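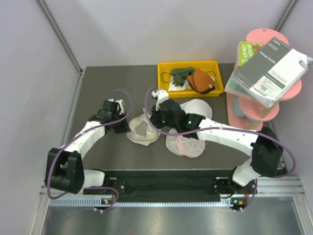
Cream-white fabric on a dark gray surface.

My Year at the Laundromat
22/01/2024

The washing machine died in July, in the middle of a load of towels, with a noise like somebody dropping a drawer of forks down the stairs. I stood there in my socks and gave it a little pat (I don't know what I was hoping for) and then I called the repair place in Donstead. The man on the phone listened to me imitate the noise and told me to start shopping.

A new Xue, the plain one with the dial, was $945 before delivery. I had just paid for tires. So I loaded the wet towels into the back of the car and drove over to Carkden, where there's a laundromat between the tax office and a shop that sells only lamps. I figured I'd be going for a couple of weeks, a month at the most!

I hadn't been inside one since my twenties and I'd forgotten the smell, which is warm and a bit like pencils. I'd also forgotten that there are rules and they aren't on the wall. You don't move another person's clothes until the drum has been stopped for a good long while. You don't take the dryer at the end, the hot one, if there's a person with a baby waiting. You can talk or not talk, but you have to decide in the first minute, and if you pick a book you're stuck with the book.

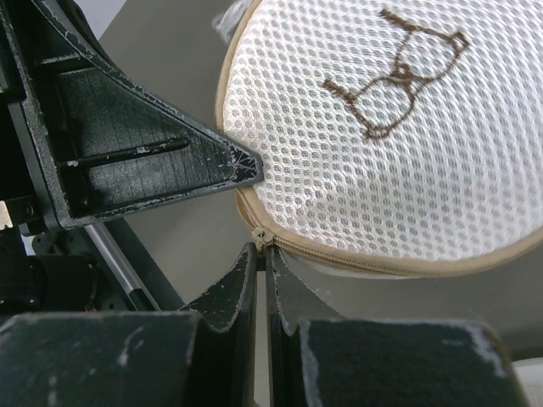

I picked a book. By fall I'd given up on it and was talking to everybody, mostly about stains. People at home will let you ruin a shirt in peace, but people at a laundromat want to step in. I've been given three different cures for candle wax, and two of them worked. I've learned that cold water goes on blood, that grass wants dish soap and a long sit, and that the pocket of any coat I own will have a tissue in it no matter how hard I look first.

I also own fewer clothes now. When you have to carry the stuff up and down a flight of steps and across a parking lot, you start to look hard at the third gray sweatshirt. Two bags went to the thrift store in Undton, and I don't miss a single thing in them except a green cardigan, which I miss a lot. I've been back to look for it. Gone.

The money is the part my family argues with me about. I spend some 80 dollars a month, counting gas and the coffee I get across the street, and yes, I can do that sum as well as they can. The machine would have paid for itself by now. I know! But I read that sum over and it has no line for the hour and a half when I'm not reachable and not cleaning anything else.

I wrote a few paragraphs about all this for the newsletter last fall and expected no mail whatsoever.

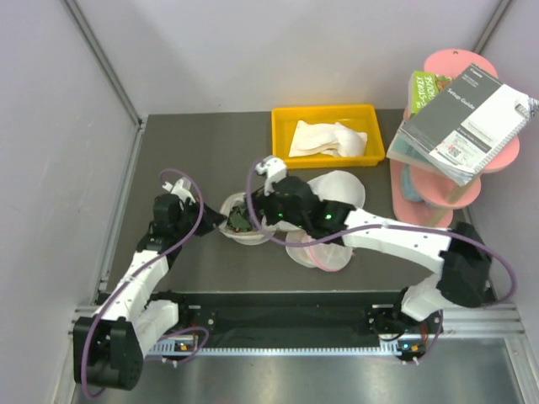

One reader in Donstead wrote back that I was being romantic about a chore, that she had hauled sheets through snow with a bad knee, and that the day her own washer was hooked up she sat on the basement steps and watched the whole cycle. She added that cold water on blood was right but I should put salt in it.

She has a point, and I've thought about her knee ever since. I'm lucky that my trip is short and my back holds up. If there were kids in the house I'd have bought the Xue that same afternoon and put it on a card. And there are nights, with sleet coming sideways and the good parking spots taken, when I sit in the car with the heater running and call myself names.

The old machine is still in the hall closet, by the way. I keep the ironing board on top of it. The repair man says he'll haul it off for the scrap if I can get it as far as the porch, and I've told him spring.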